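Drendisley Bench Kit: Set-Up Guide
Home Guides Grippers Controllers Downloads Support
Search this guide Go
Last updated: January

Section 4. Comparing two grippers on one table

This section covers a side-by-side trial of the Lallum two-finger gripper and the Admasu soft gripper, using an overhead camera and the Linthorpe controller. Read Section 3 first if the controller has not been paired with the arm.

The trial gives you a pick count for each gripper on the same objects, in the same places, under the same light. It does not measure grip force. For force readings, see Section 6.

4.1 Before you start

You need the following:

- the arm on its rolling stand
- both grippers, each with its own adapter plate
- the overhead camera and mount
- the Linthorpe controller and its network cable
- a roll of colored tape, narrow width
- the object set you plan to use
- a soft cloth

Caution: Keep the arm powered off until step 4.4. The arm can move a short distance when the controller first connects.

4.2 Preparing the table

1. Choose a table that does not rock. A curved or rounded top is fine, but the work area must be flat and must lie fully inside the rim.

2. Remove everything from the work area. Items you want to keep on the table should go outside the area the arm can reach.

3. Wipe the surface. Marks that do not come off can stay, but write down where they are. The object finder may report a dark speck as a small part.

4. Mark the pick zone with tape. A tall rectangle near one side of the table works well for most arms. Press the tape down along its whole length.

5. If the table has cable grommets, keep the pick zone clear of them. The dark opening of a grommet can be read as a round object, and small parts may fall through.

Note: Old tape leaves a residue that can show up as a faint outline. If you are laying a new zone over an old one, either remove all of the old tape or use the same lines again. Two outlines close together will confuse the zone check in step 4.3.

4.3 Setting up the camera

1. Fix the mount so the camera looks straight down. Tighten the joint by hand and then a further quarter turn with the key.

2. Connect the camera to the controller. Run the cable away from the side where the arm stand will go.

3. On the controller, open Cameras and choose Overhead. Set the port to 2678. This is the default on controllers shipped with the kit, but older units may have been changed.

4. Check that both ends of the table are in view. A little floor at the top and bottom of the view does no harm. Cables and equipment on the floor are ignored as long as they fall outside the work area mask.

5. Draw the work area mask. Start at any corner of the table and click along the rim. On a curved edge, use more points and keep them slightly inside the rim.

6. Set the exposure to 3000. If part of the table shows as solid white, lower the value in small steps. A soft patch of reflected light is acceptable if small objects placed in it are still found.

7. Select Zone Check. The controller should draw a box over the taped rectangle. If it draws a broken box, the tape lines have gaps. You can repair the tape or enter the four corners by hand.

8. Select Save Empty Table. The controller stores one picture and compares every later picture against it.

Caution: Do not move the camera, the table or the lights after step 8. If any of them is bumped, repeat steps 4 through 8.

Note: Cloth, bags and folded covers can be left at the edge of the table during Save Empty Table only if they will stay exactly where they are for the whole trial. Patterned fabric is a common cause of false finds. If in doubt, mask it out in step 5.

4.4 Mounting the first gripper

1. Roll the arm stand up to the table and lock both wheels.

2. Fit the Lallum gripper to the arm with its adapter plate. Tighten the four screws in a cross pattern.

3. Plug the gripper cable into the port marked Tool. Leave enough slack for the wrist to turn fully each way.

4. Stand clear and power on the arm. Wait for the steady light.

5. On the controller, open Tools and pick Lallum from the list. Run Open and Close once each with nothing between the fingers.

6. Set the approach height to 300. You can lower it later, but do the first run at this height.

4.5 Running the trial

1. Place the objects in the pick zone. Use the placement sheet at the back of this guide so that the layout can be repeated.

2. Select Start Trial and enter a name. Use the same name for both grippers, with the gripper name added at the end.

3. Let the run finish. Do not straighten objects that have tipped over. A tipped object counts as part of the result.

4. If the arm stops, read the message on the controller before you clear it. "Lost view" means that something is blocking the camera. "No grip" means the fingers closed fully, and the controller will move on by itself after one retry.

5. When the run ends, move the arm to Park and power it off.

6. Remove the Lallum gripper, fit the Admasu gripper, and repeat from step 4.4, choosing Admasu in the tool list. The Admasu gripper also needs its air line, which connects behind the wrist.

A full run takes around 2 hours with the standard object set. Runs can be paused between picks but not during one.

4.6 Checking for drift

Do this between the two grippers and again at the end.

1. Clear all objects from the table and roll the arm stand back until no part of the arm is over the surface.

2. Select Compare Empty Table. The live view opens, and the controller lists any area that differs from the stored picture.

3. Look at each listed area. Remove any debris you find, then select Compare again.

4. If the whole rim is listed, the camera or table has moved. Go back to 4.3 and discard the last run. 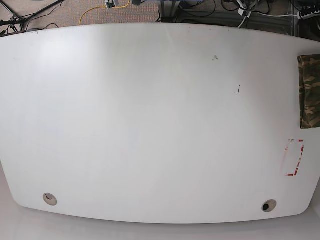 5. When the list is empty, select Accept. The controller adds a line to the trial log and unlocks the next run.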